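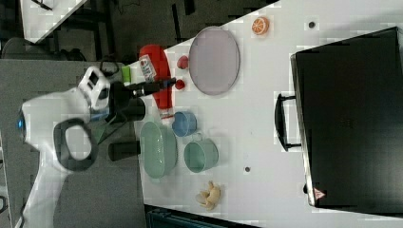
Figure 1. White tabletop, gray floor.

Household Goods and Their Records
Unit 4: Reading the Kitchen Inventory
Course notes prepared by Mohit Upadhyay
Reading time: 3 minutes

4.1 Purpose of the unit

An inventory is a list of goods drawn up for a legal or financial reason. It may follow a death, a sale, a debt or the start of a lease. Students in this course will work with the Litgate inventories, a set of 329 lists made for households of modest means. Most were written by neighbors who had been asked to put a value on what they found. The lists are brief and the spelling is irregular.

The kitchen is usually the longest section. It is also the section in which the writer is most likely to group objects together, and the student must decide how much can be read from a phrase such as "pans and other small things." In general, the phrase should be recorded as it stands. Guesses about the contents belong in the notes column of the worksheet.

4.2 Order of entries

Many writers moved through a room in the order in which they walked it. Large pieces near the door come first, followed by the hearth, the shelves and the table. Other writers sorted by material, placing all iron together and all pewter together, and a few sorted by value. The order of a list should be established before any claim is made about the layout of the room. In the Kulkarni transcription, 60 lists are marked as following a walking order. The remainder are either sorted or uncertain.

4.3 Names of vessels

The words "pot," "pan" and "kettle" changed in meaning from one district to the next. A pot in one list may be called a kettle in the list of the house next door. Students should consult the glossary in the course reader and cite the entry used. Modern terms such as "colander" should not be substituted for older ones, even where the function seems clear. 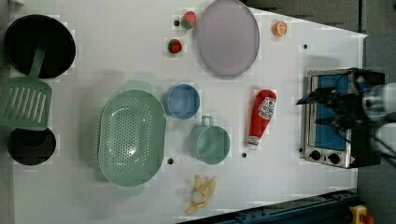

Page last changed: February

4.4 Values

Values were set at resale, and old metal was often priced by weight. A low figure may therefore describe a small object, a worn one or a cheap one. Wooden spoons and ladles had little resale value and are often missing altogether. Their absence from a list is weak evidence that a household did without them.

4.5 Assignment

Select one list from the first 50 in the reader and write a commentary of no more than 700 words. The commentary should state who made the list, identify its order, and discuss at least one entry that cannot be resolved. Students who wish to use the Bratness lists instead must obtain approval from the instructor in advance.

Subscribe to the department newsletter for notices of new course materials. You may unsubscribe at any time.

Comments

D. Krūmiņa: Does the word limit include the transcription of the list?

M. Upadhyay: It does not. Please attach the transcription as a separate page.

lusora: The glossary in my copy of the reader stops at "skillet." Is there a full version in the library?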